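Desk shelving and book storage, Room 7, Bornport
Gallery page. Notes by Alun Wogan
Posted 27 July 2022

This page covers the reference desk in Room 7 of the Beddoe building, which holds the small working collection for the vehicle and mechanism design group. The main library is on another floor and keeps the bulk of the stock. The desk collection is limited to titles in regular use, and it is stored upright in a slotted organizer on the work surface. The entries below record the holder, the arrangement of the books and the condition of the table tops. Catalogue numbers are left out; they are in the Ovska register under location code 901.

1. The holder

Black plastic desktop type with perforated side panels. The perforations are narrow vertical slots with rounded ends, set in rows inside a solid border. The front edge of the side panel curves down to a low lip, which keeps the foot of a book from sliding forward.
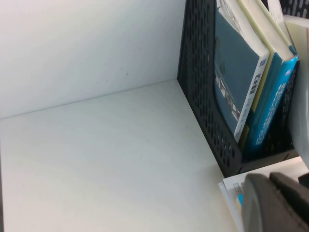 Farnico supplied the unit in January along with a set of metal bookends, and the bookends have since gone to the periodicals shelf. A one-piece holder suits this desk better. Bookends creep on a smooth white top when a heavy volume is pulled out, and the paperbacks at the end of the row go over. The holder is kept hard against the wall so that it can't travel backward when a book is returned with some force.

Cleaning is by dry brush through the slots, then a damp cloth on the lip. Solvent cleaners are not to be used on the plastic.

2. Arrangement

Books are filed spine out where the width allows, with related subjects sharing a division. Current order, from the left: automotive suspension (汽车悬架) beside the blue atlas of practical mechanisms and devices for mechanical design (机械设计实用机构与装置图册); then mobile robot principles and applications (移动机器人原理与应用) in the middle with a taller white volume; then the large light grey book in the right-hand division, leaning on the side panel.

Some lean is accepted. A book at a slight angle is easier to grip by the top edge, and the dividers carry the load. A steep lean over a long period is another matter -- it puts a twist in the spine of anything softbound -- so large paperbacks should be turned end for end at each stock check. The interval is 14 weeks.

Titles outside the group's subject, including the general business and marketing paperbacks, are laid flat on the table in front of the holder until a place is assigned. They are not to be stacked on top of the filed books.

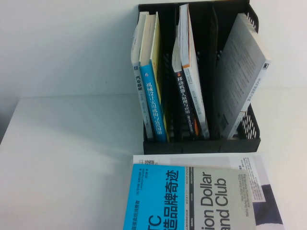
3. Table tops

Both surfaces are matte white and are set with a gap between them. The gap is wider at one end and narrows toward the wall, and metal shows below the level of the tops. The two surfaces do not sit at quite the same height, so books should be lifted across and not slid. A slid book catches its lower corner on the edge, and most of the corner damage recorded in the register is of this kind.

The finish shows dust and small specks readily. This is useful for inspection and a nuisance otherwise. Wipe along the length of the top, away from the gap, and keep loose slips, pencils and erasers well clear of it. Anything that goes down has to be recovered from underneath.

A filler strip was quoted in two widths. Neither suits a tapered gap, and the quote has been returned with a request for a strip cut to measure. Until that arrives the tops stay where they are. 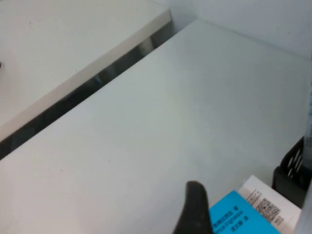

4. Borrowing from the desk

Loans are for use in the room only. Limit of 2 books per person. Return each one to its own division, foot down, spine out. If the division is full, leave the book flat on the table and enter it on the sheet by the door.

Corrections to the shelf order go to Alun Wogan, Room 7.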